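When the gripper closes on the wrong part: finding a wrist camera offset in simulation

Jul 22, 2023

In April our pick task in the Tarken simulator began to fail in a strange way. The arm went down to a plank, closed the fingers, and lifted nothing. Sometimes it pushed against the orange beam beside the plank until the run stopped with error 614. The log said only "contact force over limit". I spent many evenings on this fault, so I write down the steps in the order in which I should have done them.

Before you start

You need a saved run in which the fault happens, and the Bulteno viewer, or any other viewer that can stop at one simulation step. Do not change the controller yet. I changed the gains first, and after this I could not reproduce the original fault for two days.

Step 1. Stop the run before contact

Open the log and find the first line with a contact force. In my run it was step 1121. Go back a little from there, to a moment when the fingers are still open, and pause. If you pause after the contact, the arm is already bent away from its planned path and the view will mislead you.

Step 2. Look from the wrist camera

Switch the viewer to the wrist camera and turn off all overlays. Check that both fingers are in view and that you can see the target in the gap between them. Check also what else is near. A long part which lies parallel to the target is dangerous, as a small sideways error is enough to bring a finger down on it.
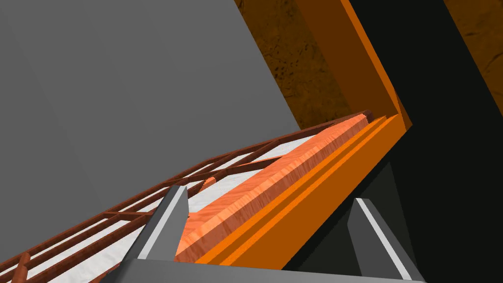
Now turn on the overlay for the planned grasp point. It should lie on the plank. In my case it lay to the side, over the beam, although the plan file had the correct position. So the planner was right, and the fault was somewhere between the camera and the hand.

Step 3. Compare the two transforms

Print the transform from wrist to camera as the simulator has it, then the same transform as the controller has it. Put them one under the other. The rotation was the same in mine, but the sideways value had the opposite sign. Somebody – it was me – had copied it from the older Prado mount, where the camera sits on the other side.

Step 4. Correct it in one place only

Change the value in the robot description file and delete the copy in the controller settings. Let the controller read it at start. With two copies the same fault will return one day.

Step 5. Test with a low force limit

Set the limit low and repeat the saved run 3 times. Then move the plank a little and repeat again. Raise the limit only when all runs end without a contact on the beam.

A word about the real arm

If you share settings with a real machine, stop it and lock it out before you begin with step 1. Our Dillell cell loads the same file at start-up, and I noticed this rather late. Keep the speed reduced for the first real pick after the correction, and keep one hand at the stop button.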